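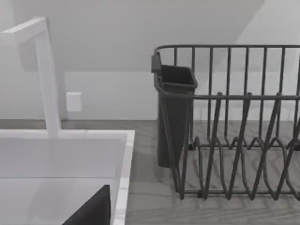 Figure 1. Simulated kitchen, sink and dish rack area, with one gripper finger low in the basin.

Evaluation of the Linuvwood Kitchen Simulation Kit for Undergraduate Manipulation Coursework

Prepared by Zuzana Říha
Robotics Practicum, Stoltcombe Polytechnic

1. Purpose of the report

This report presents the findings of a student evaluation of the Linuvwood kit, a software package for rehearsing household robot tasks. The department asked for an assessment of whether the kit could be used in the second-year practicum, where access to the laboratory arm is limited to one booking per group each week. The evaluation was completed in May on the department's standard workstations.

2. Description of the kit

The kit is supplied as a download with a licence for 10 seats. It contains a set of kitchen layouts, a library of household objects and a gripper model that can be driven from the keyboard or from a student's own program. The supplier, Plendport, also provides a written manual and a support address.

Layouts may be edited. A rack, for example, can be moved along the countertop or replaced with another model from the library. The colour and grain of the work surfaces can be changed separately from their physical properties, a point the manual does not make clear.

3. Method

The evaluation centred on the dish rack task, in which a plate is lifted from the sink and placed upright between the tines of a wire rack. The task was chosen for its narrow tolerances. The sink has a raised rim that the gripper must clear, and the utensil holder hooked onto the end of the rack limits the paths available from the basin side.

The task was attempted 600 times using the control program written in the Tamura module, with the starting position of the plate varied on each attempt. An attempt was recorded as complete when the plate remained upright in a slot after release.

4. Findings

Installation was straightforward on all but one workstation, where the graphics driver had to be updated. The layouts loaded without error and the wire rack behaved consistently on contact, which had been a weakness of the software previously used in the course.

Most failed attempts fell into two groups. In the first, a finger touched the sink rim on the way up and the plate turned in the grip. In the second, the plate met the top of a tine and slid down the wrong side. Both faults were traced to the control program and were reduced once the lift height was raised.

Three shortcomings of the kit were noted. Water is not modelled, so a plate in the basin is always treated as dry. The default viewpoint sits close to the counter and must be reset each time a layout is opened. The manual's chapter on grip force refers to menu items that do not appear in the current release. A query on this last matter was answered by the supplier after seven working days.

5. Recommendation

It is recommended that the kit be adopted for the practicum for a trial of one term, with groups required to complete the dish rack task in simulation before booking the laboratory arm. The department should prepare its own short guide to replace the chapter on grip force. The number of seats should be reviewed before enrolment opens, as the present licence would not cover a full laboratory section.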